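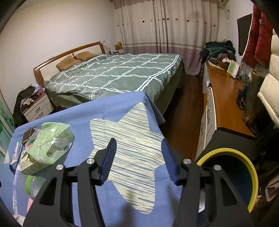 Trarine bedroom sorting set

Version of 19 January 2022

Household items being sorted and put away in lived-in bedrooms. The set holds 1000 short sequences from 155 homes, split into 6 folders by the kind of job: bedding, clothes, bags, boxes, tubs and lids, mixed.

What is in it
Small things laid out on a cloth or on the bed, then moved to a box, shelf or drawer. Plastic bags, cardboard boxes, food containers and packets come up most. Rooms were left as they were, so expect clothes on nightstands and jackets on chairs.

Labels
labels.csv has 2765 rows, one per item. Columns are room, item, colour, start, end. Bags with something inside are labelled "bag, full" and the contents are not listed.

Known problems
White packets and white fabric are sometimes mixed up in the Vasance folders. Lids are labelled apart from their tubs only from September onwards.

Licence
Free for teaching and research. Please cite as Floleck, Trarine bedroom sorting set.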